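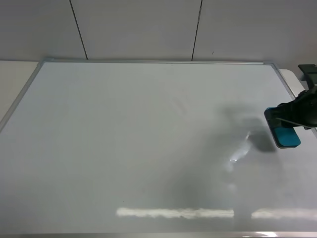

Bring back the minutes

By Tharushi Nanayakkara

I have worked in offices for a long time, and for most of that time somebody in the meeting wrote down what was decided. It was dull work. It was also the reason we could settle an argument in January about something agreed the summer before. At my present workplace we have mostly stopped doing it, and I think we should start again.

What we have now is a whiteboard, a chat channel and a recording. The whiteboard gets wiped before the next group comes in. The chat channel holds everything, including lunch plans, so finding a decision in it means scrolling past jokes. The recording runs as long as the meeting did, and I have yet to meet a person who sat through one a second time.

People tell me the transcript solves this. Last winter I went back through the transcript of a planning call on the Skindside office move. It had 400 lines. The question I needed answered was who had agreed to deal with the old lease. Three people talked about the lease. One of them said "I can look at that," and another said "yeah, same." The lease ran on for an extra quarter and we paid for it.

A page of minutes would have said: Kasun Thambiah to give notice on the lease. If Kasun thought that was wrong, he would have written back the same afternoon. That is the main use of minutes. They make people read what they agreed to while they can still object.

My colleague Mervyn Furnival disagrees with me on this, and he has reasons. He says minutes were always a chore handed to the most junior person in the room, usually a woman, who then couldn't take part in the discussion. That was true at my first job. I took minutes there for two years and was asked for my opinion twice. But the fix for that is to rotate the job. At Ekanayake, where I worked after that, the director took a turn like everyone else. His minutes were bad at first and then they got better, and the meetings got shorter on his days because he kept asking what exactly he was supposed to put down.

Mervyn's other point is that written records make people careful, and careful people don't float odd ideas. I take that more seriously. I would answer that minutes shouldn't record who said what. They should record decisions, the name of the person doing each thing, the date it is due, and any question left open. A bad idea raised and dropped doesn't belong there at all. The recording, on the other hand, keeps every word of it, and Mervyn has no objection to the recording.

The format doesn't matter much. Mine run to 200 words, typed during the meeting and sent before I leave my desk. Tanvir Bandara writes his by hand and sends a photo, and his handwriting is fine. What does matter is that they all go in one place, under the name of the project, where a new person can find them.

We hired two new people this year. Both asked me in their first week why the Jakent account is set up the way it is, with two separate invoices. I know there was a meeting about it. I was in it. I couldn't tell them.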